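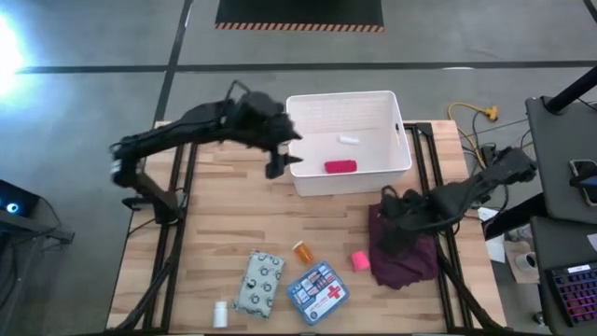
A first aid kit, a pill bottle and a white bin on a butcher-block tabletop.

I have never trusted the bin. Every article on getting a house in order arrives at it sooner or later: buy a plastic tub, put the small stuff inside, feel better. My neighbor Krisztina Antal owns 16 of them, all labeled, and last February she still came over to borrow a bandage.

My quarrel is with the word "small." A sponge is small. So is a marker, and so is a bottle of pills. Size is a poor reason to store things together, yet it is the one most of us use. The sponge belongs by the sink. The marker belongs wherever people write on things. Medicine should have a place of its own, out of a child's reach, and I don't care how nice the tub is.

The first aid kit bothers me more. It already is a container. Somebody worked out what goes in it and printed the supplies on the lid, and still we want to put it inside a bigger box, with a cloth on top. Try finding it at 2 in the morning with a cut thumb. Pouches are worse, because a closed pouch tells you nothing – you end up opening all of them.

In-ho Gil, who reads these columns before I send them in, says I am arguing for clutter. Maybe a little. A tabletop with things scattered across it looks bad, I grant him that, but you can see the pill bottle lying on its side and you can pick it up. Once the lid goes on a tub, you are working from memory, and mine is not good.

So keep one bin if you must. I keep mine under the stairs, and I would have to go look to tell you what's in it.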